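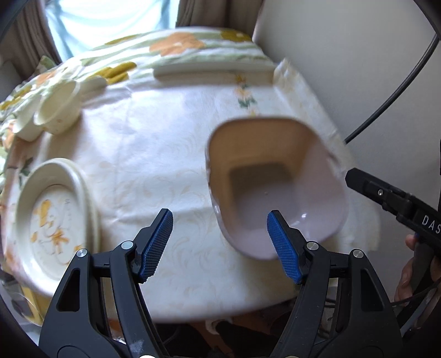 Gripper open at the rectangular dish, table set with the cream crockery.

February 2, 2018
Handling rules for hand-held grippers, ceramics table. Draft 3, replaces the sheet by the door.

Went through the draft with Dwight and Josée before lunch. Maëlle sent comments by mail, included where marked (MG).

1. Starting position. Jaws fully open, pads clear of the rim, before any approach. The old sheet allowed a half-open start. Struck out: two operators read "half" differently and the Nirnlow recordings can't be compared with ours as a result.

2. Contact. Pads only. The black plastic of the jaw must not bear on the glaze. If it does, stop, release, mark the take as void and begin again. Don't correct mid-grasp.

3. Rim grasps. One pad inside, one outside, on a straight length of rim. Corners not allowed for rectangular pieces. Ravinder wants corners permitted for the shallow trays; left open until he has written down how he would grip one.

4. Lift height. 8 cm maximum over the cloth for anything ceramic, and never over the edge of the table. Dwight asked for 7 to match Fraser. Kept 8, the deep pieces need it when passing over a neighbour.

5. Two operators. One moves, one holds still. The one moving says "mine" before closing and "clear" after opening. The second gripper stays on its own side until "clear" is heard. Applies also when the second operator is only steadying a piece. (MG: add that the call is spoken even if both can see the dish. Added.)

6. Cloth. Cloth and runner to lie flat at the start of each take. If a piece drags the cloth, void the take. No clips or tape: Skokmont tried clips and the pads caught on them.

7. Cables. Floor cables run to the back of the table wherever the length allows. Anything hanging near the table gets checked for slack before the first take. Still no agreed fixing point. Shirley to propose one.

8. Pads. Look at both pads before the session and wipe with a dry cloth. Replace as a pair. Screw heads at the pivots checked with a driver weekly, hand-tight, no thread lock.

Not settled:
- Pieces standing on edge. Josée treats them as a separate class with their own approach angle. I would rather lay them flat first and count that as its own task. Needs a trial of each.
- Curtains open or drawn. Draft says nothing. Ura's protocol fixes the lighting, ours should too.
- Who signs off chipped pieces. At present they go back on the shelf and turn up again.

Rules 1 to 5 in force from the next session. 6 to 8 are advice until Shirley has read them. Full review in April, together with the training sheet, which still quotes draft 2 in the section on releasing.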